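[equip-plan] Re: Re: 五月采购单，手持夹爪那几行
发件人：Tekle Teshome
日期：2019年4月
收件：equip-plan 列表

各位，

赶着写，下一个会马上开始，有错字包涵。先回 Ewan 的问题，然后是我自己想改的几行。Ewan 的原信贴在前面，省得大家往回翻。

Ewan Lennox 写道：
> Tekle，列表各位：
>
> 我把 Kerr 项目五月那张采购单过了一遍，有几处看不明白，请在封单以前补上。
>
> 第一，手持夹爪写的是 3 套，上一版是两套。多的一套给谁用？如果是备机，请写备机，如果是给 Irkano 那边扩点，请写扩点，两种走的科目不一样，备机算耗材及维护，扩点算设备，我没法替你们猜。
>
> 第二，Truswood 报价 2,460 欧一套，Drurkell 报价 1,880 欧一套。单子上选了贵的那家，理由栏写的是“更好用”。这三个字我交不上去。差价请逐项说明，哪怕只是一句话一项。
>
> 第三，指垫、螺丝、转轴帽这些小件，你们放进了“杂项”。去年杂项超了，今年上面盯得紧，单笔说不清的一律退。请拆出来。
>
> 第四，有人在走廊里跟我提过，说要直接买一台机械臂，夹爪就不用买这么多了。我不反对，但是单子里没有这一行。要买就写，不买就别在走廊里跟我说。
>
> 还有，采集时间的估算缺一页。你们写了要采多少，没写现在这两套每周到底能用多少小时。没有这个数，我没办法判断是设备不够还是人不够。
>
> 封单在五月初，之后改动要重新走一轮签字。
>
> Ewan

好，一条一条来。

一、为什么是 3 套

是备机。请按备机写，Ewan，我这边确认。Irkano 扩点的事以经推到下半年，跟这张单子没有关系，上一封信里有人把两件事搅在一块儿了，可能是我。抱歉。

备机的道理很简单：现在两套，一套在 Irkano，一套在我们手上。任何一套送修，那个点就停。今年开年到现在停过两次，一次是手指连杆的螺丝松了，整根手指有旷量，张合对不齐，采回来的那一批基本不能要；另一次是线的问题，查了几天才查出来，一个接头。两次都不是大毛病，零件加起来不值几个钱，可是人坐在那里没事干，房间也照样占着。

有备机的话，坏的那套寄走，备的那套当天顶上。备机平时放我们这边，谁借谁登记，登记表我来建，不要再用那个共享表格了，上次被人排序排乱了，到现在有几行对不上。

要说清楚的一点：备机必须跟现役的同型。混着用会有麻烦，手指开口不一样，镜头离指尖的距离也不一样，后面做标定的人要骂人的（已经骂过）。所以下面选哪家，其实跟现役是哪家有关。现役两套都是 Truswood。

二、Truswood 和 Drurkell 的差价

“更好用”是我写的，承认偷懒。逐项：

手指连杆。Truswood 的我们自己能拆，内六角，一把扳手够了。Drurkell 的连杆要整体换，换下来寄回去，他们说的周期是“视库存而定”，追问了两次，答复都是同一句话。

指垫。Truswood 的垫子单卖，撕下来贴新的，几分钟的事。Drurkell 的垫子跟指尖是一体的，磨了就换整个指尖。我们垫子的损耗很快，小而滑的东西夹得多，垫子边缘先坏，然后就开始夹偏。按一体的算，一年下来省的那点差价很可能就没了。这个我没有精确算，Drurkell 没给指尖单价，报价单那一格是空的。

标定。现役两套的标定文件和脚本都是现成的，换一家就要重做。谁做？做多久？没有人给我一个数。我自己估计要占掉一个人相当长的时间，但这个不写进理由栏了，写了 Ewan 又要问我依据。

重量。试用的人说 Drurkell 的那套轻一些，手腕舒服。这一条是它的优点，我如实写上。如果将来整批换，值得再看一次。现在只买一套备机，没有必要。

保修。两家条件差不多，Truswood 的运费我们出一程，Drurkell 两程都是他们出。也是 Drurkell 的优点。

合起来：我还是建议 Truswood，2,460。理由栏请改成“与现役设备同型，指垫及连杆可自行更换，标定可沿用”。这句话可以交上去吧？不行就告诉我哪里不行，我改。

等一下，这里有个地方容易看错，刚才重读采购单才发现。单子上写“3 套”，是指买完以后一共三套，这次实际只买一套。上一版写的“两套”是现有数。列名写的是“数量”，没写是现有还是新增，难怪 Ewan 会以为要一口气买那么多。改成两列，“现有”和“新增”，现有两套，新增一套。请大家检查一下自己那几行有没有同样的毛病，我猜支架那几行也有。

三、小件拆出来

同意拆。我按用途分，大家看漏了什么：

指垫，成对买，同一规格同一颜色。颜色这件事请不要随便改，去年有人图便宜买了一批别的颜色，处理数据的人没有接到通知，白查了好久。要换可以，先在列表上说一声。
手指上的小螺丝，一包。别按颗买，按颗买的那次运费比货贵。
转轴处的帽，几个备用。掉了很难找，滚到桌子底下就没了。
线，带锁扣的那种，长度按现在的来。
贴纸，机身上面定位用的，磨花了要换。我们自己能打印，但是需要买那种哑光的不干胶，普通的反光。

以上放“夹爪维护件”，单独一行，不进杂项。金额我等 Truswood 的配件报价，他们说这几天给。

另外，采集用的东西，就是桌布、托盘、玩具、水果之类，这部分也想单独立一行。一直是谁去采谁自己垫钱，然后攒一堆小票，报销的人头疼，垫钱的人也头疼。水果尤其麻烦，超市小票上跟别人家里的菜混在一起。我的想法是给每个点一笔固定的小额，按月结，凭一张汇总，不用逐张贴。Ewan 看看科目上允不允许。如果不允许，那就还是贴小票，但请给一个明确的说法，别每个月换一种。
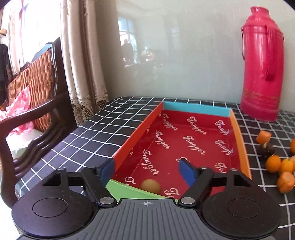
然后是采集时间。Ewan 要的那一页，我上个月其实做过一个粗的，没有发出来，数字不太好看。

三月份我们这边这套，登记的可用时间是 87 小时。是夹爪在人手上、能录的时间，不含布置和收拾。听上去不少，但是里面包含了重录。重录的比例我没有单独记，这是我的疏忽，从这个月起登记表加一栏。Irkano 那边的登记不全，有几天只写了“下午”，没法折算，我已经跟他们说了，至少写个起止。

所以 Ewan 问的“设备不够还是人不够”，我现在的回答是：平时是人不够，坏的时候是设备不够。买一套备机只解决后一半。前一半要靠排班，不在这张单子里，但既然问了我就写在这里，免得以后有人说买了备机产量怎么没有涨。不会涨的。它的作用是不掉下来。

布置时间也说两句。换一个地方采，最花时间的是桌面和周围。我们在人家家里或者办公室里做，不能把房间搬空，也不应该搬空，要的就是普通房间的样子。但是背后有反光的墙、亮的窗户，白天跟傍晚录出来差别很大，这个要提前看。有人提议买一套折叠的背景板，我反对，花钱买来把我们想要的东西挡掉。这一行请从单子里删掉，是谁加的请跟我说一下，没有要追究的意思，只是想知道还有没有别的用途。

桌布倒是可以多备几块，不同花样的。便宜，轻，叠起来放包里就走。托盘也是，浅的、有边的都备一点，小球之类会滚的东西没有边根本没法连续做，录一段捡一次。这些都放进上面说的那一行。

四、机械臂

走廊里提这件事的人八成是我，认了。

现在把话写到列表上：这次不买。理由不是贵，虽然确实贵。是没有地方放，也没有人管。臂到了要有固定的台面、要有急停、要有人做过培训签过字，还要跟楼里报备。这些都不是五月能弄完的。手持的好处就是拎着走，今天在这张桌子，明天在另一张桌子，臂做不到。

但是臂迟早要有，数据采回来总得在上面跑。目前是借别的组的时段，排得很靠后。我建议这张单子里只放一项“机械臂选型调研”，不含设备，只含差旅和样机试用的运费，金额 Ewan 你看着留，小一点没关系。有这一行，秋天再报的时候就不是凭空冒出来的。去年移动底盘那件事就是因为前面没有任何铺垫，被一句“未列入规划”打回来的，在座的应该都记得。

选型要看的几件事，先记下来，以后用得着：
末端能不能装我们现在的夹爪手指，哪怕加个转接板。不能的话采的数据要打折扣。
负载不用大，我们夹的都是小东西。别被销售带着往大的买。
噪音。去看样机的人请务必在现场听一听，视频里听不出来。
控制箱多大。上次看的那款，臂很小巧，箱子差不多要占掉半张桌子。
断电以后会不会往下掉。

谁愿意牵头？回信说一声。我可以参加但不想牵头，手上 Irkano 的事还没完。

五、别的零碎

运输箱。现在那两个箱子，内衬是自己剪的泡沫，剪得不太好（我剪的），手指那一块压得太紧。新的那套请直接要 Truswood 的原装箱，报价里是含的，我核对过，别在另外买箱子了。单子里“运输箱”那一行可以删。

存储卡。将近用完了的是大容量那种，小的还有一抽屉。只补大的。

电脑。不在我的范围，看到有人写了一台工作站，请那位自己来解释，Ewan 问到我这里我答不上来。

打印机的墨盒也有人写在这张单子里。不合适，走办公用品。

还有汇率。Truswood 的报价有效期到五月中旬，Drurkell 的更短。如果五月初封单，签字顺利的话赶得上。如果又像去年那样拖一轮，就得重新要报价，他们很可能涨。所以请各位这周之内把自己那几行改完，不要等我催。我不会催的，没空，到时候没改的行我就直接按空白交给 Ewan，他退给谁谁自己去签。

六、要大家做的

Ewan：备机的科目；采集用品按月结行不行；调研那一行留多少。
各点负责登记的人：起止时间写完整，重录另记一栏。
加背景板的那位：跟我说一声。
写工作站的那位：理由栏，空着呢。
愿意牵头选型的：回信。

Truswood 的配件报价到了我转发到列表，附件如果太大列表会吃掉，没收到的单独找我要。Drurkell 的那份我先不回绝，等指尖单价，拿到了对以后也有用，请大家也先别跟他们的人说我们已经定了。

另外上次会上说的那个折扣，就是两个项目合并下单能便宜一点的说法，我去问了，对方的意思是要一次三套以上才谈。我们够不着。跟隔壁组凑单也问过，他们今年不买。

先这样，开会去了。采购单的新版晚上放上去，文件名后面加了我的名字缩写，旧的那份别再改了，改了也不算数。

Tekle

又及：Ewan，去年那张维护件的发票找到了，夹在说明书里。明天给你拿过去。

equip-plan 列表，退订请写信给列表管理员，不要回复全体。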